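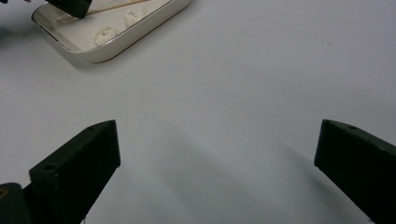

A shallow white tray with rounded corners and a thin metallic rim

A banded tray is a shallow serving dish, usually rectangular, with low walls and a narrow line of metal or metallic color along the rim. It is used to hold small portions of food at the table, such as sweets, puffed snacks, and pieces meant to be picked up with a stick. The name comes from the trade. In homes it is more often called a snack tray or a sweets tray.

Form

The floor of the tray is flat, and the corners are rounded to make wiping easier. The walls are high enough to keep crumbs in but low enough for food to be reached from the side. White is the most common color. The band may be gold or silver in tone and is either painted on, printed under a clear coat, or fitted as a separate strip. Fitted bands last longer but can trap sugar and grease at the joint.

Banded trays were sold by the Trevville firm of Turus, whose first range had 12 patterns. Bogdan Văduva, who drew most of them, kept the same wall height throughout so that trays of different lengths could be set side by side. A first run of 800 was followed by one of 4000. The Paredes pattern, with a plain floor and wide corners, stayed in production longest.

Use

Food is set out in a single layer with space between the pieces. Soft or crumbly items are placed toward the middle, where they can be lifted without touching the walls. Wooden skewers are often served with the tray, either laid beside it or rested across the rim with the points facing away from the guest. A skewer with a fine point is preferred for light foods, which tend to split on a thick stick. 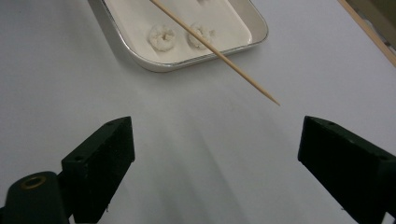 Care

Trays with a painted or printed band are washed by hand with a soft cloth. Abrasive pads dull the glossy surface and wear away the band, beginning at the corners. Metallic bands are not suitable for microwave ovens. For storage, a sheet of paper is placed between trays, and stacks are kept to 5 or fewer.

See also

Ekau dish
Relish tray
Skewer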